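The Ferryman of Grernton

Oct 27, 2024
By Chaimae El Sherbiny

11 shares | 4 comments

"The Ferryman of Grernton" is a traditional song sung in the river towns of Grernton and Dobre. It tells of a ferryman who carries a stranger across the water in May and will not take payment. The author of the words is unknown. The song is usually sung without instruments, though a fiddle or a squeezebox is sometimes used to hold the drone under the last verse.

Origins

The oldest written copy is in a household notebook from Dobre, where it is squeezed between a recipe for quince paste and a list of debts. The notebook gives seven verses and no tune. A second copy, from a farm outside Grernton, has nine verses and puts the crossing at night. Singers in both towns claim the song as their own, and the place names in it do not settle the matter. The landing named in verse two, Drerkov, was used by boats from both sides.

The tune was first written down much later, by a schoolteacher who heard it from a woman shelling beans on her porch. The teacher marked it "slow, but not sad." Most printed versions leave that note out.

Words

The opening verse is nearly the same in all known copies:

Ferryman, ferryman, loosen your line,
The willow is green and the morning is fine.
I've no coin to give you, no silver, no thread,
Then sit in the bow, love, the ferryman said.

After this the versions part ways. In the Dobre text the stranger is a bride walking home to see her mother. In the Grernton text she is a ghost, or at least leaves no print in the mud. A short version sung by children drops the stranger and has the ferryman carry a goat.

The refrain, "Over and over and over we go," does not appear in the notebook and was likely added for group singing.
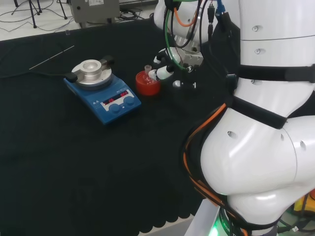
Magnetic stirrer hotplate with a round aluminum heating block, on a black cloth.

Tune and performance

The melody has a range of one octave and falls at the end of each line except the third, which hangs on the fifth note of the scale. Older singers stretch that note as long as they like – a habit that makes the song hard to lead in a group. Choirs tend to fix it at four beats.

Verses are often traded between two singers, one taking the ferryman and the other the stranger. In Dobre the part of the ferryman goes to the oldest person present, whether or not that person can carry a tune.

Collections and recordings

The song is number 38 in the Rallton Songbook, a collection of 313 songs from the river country. The editors printed the Dobre words with the Grernton tune, and this mixed form is the one most people now learn. Singers from Grernton have complained about it in print more than once.

A field recording kept with the songbook papers runs to 11 verses, the longest version known. Two of them seem to have wandered in from a different song about a miller. The singer stops before the last verse to scold a dog, and the scolding is kept in the published transcript.

See also

The Miller's Long Coat
Songs of the Drerkov Landing
Rallton Songbook
Bean-Shelling Songs
Goat in the Boat (children's song)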